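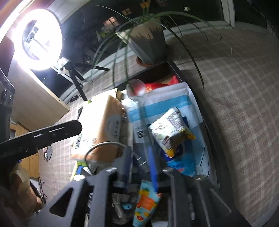 Every October our workshop gets a new wave of people who want to build a robot that tidies up. They come in with a printed bracket and a bag of fasteners, and by the second evening they are talking about the dishwasher. I have been a member long enough to have watched several of these waves go out again. I like the people. I have stopped believing the pitch.

This year's pitch belongs to Adel Erraji, who is building at home and bringing the parts in when something cracks. His plan is the one everybody has now. You make a gripper with two plastic fingers, you hold it in your own hand, you pick things out of a bin a great many times, and later a machine learns to do it from the recordings. The bin is full of the sort of thing any apartment produces in a week: mailers, a snack bag, a squeeze tube, a bit of cable. He has logged 2352 picks. He told me this on a Sunday the way other people tell you their marathon time.

My first complaint is about that number. A pick, in Adel's log, is a pick if the fingers closed and something came up. It doesn't say what came up with it. Anyone who has emptied a drawer knows that cable does not travel alone. You pull on a white cord and you get the cord plus whatever it was lying under. A person sorts that out with the other hand without noticing. Adel does the same, and I have watched him do it, and the other hand goes nowhere in the log.

My second complaint is about packaging. The demonstrations that made this hobby popular use blocks and cups, things with an opinion about their own shape. A plastic mailer has none. It folds, it slides, it is a different object each time you let go of it. The answer I get is more data, and it may even be the right answer, but I notice that it's also the answer that never has to be checked by any particular date.

Wahyudi Menon, who has the bench next to mine, thinks I am being sour. His argument is that Adel's gripper cost less than a decent cordless drill and has taught Adel more about tolerances than a year of classes would have. I grant that. The triangular cut-outs in the fingers are a nice piece of work. The first version of them flexed so badly that you could not lift a full tube of anything, and he redesigned them 5 times on his own dime. If the project were called "learning to make a good gripper," I would have nothing to write.

But it's called Prodlow, it has a sign-up page, and the sign-up page says it will "take the bin off your hands." That bothers me. Last spring it was Olitau, which was going to fold towels and has become a very nice shelf. Before that came Brolter. I gave Brolter 30 dollars and a weekend, and I would like the weekend back.

What I would ask of anyone starting one of these is small. Pick the bin you have, with the junk you have. Say out loud what counts as done. Is it an empty bin? A sorted one? Then write down the tries that went wrong next to the ones that went right, including every time you reached in and helped. Adel says he'll start keeping that second column. Wahyudi has bet him a coffee that it will be the longer one, and I'd take the same side of that bet, except that I would sooner buy Adel the coffee and ask him for the file that holds the finger drawings.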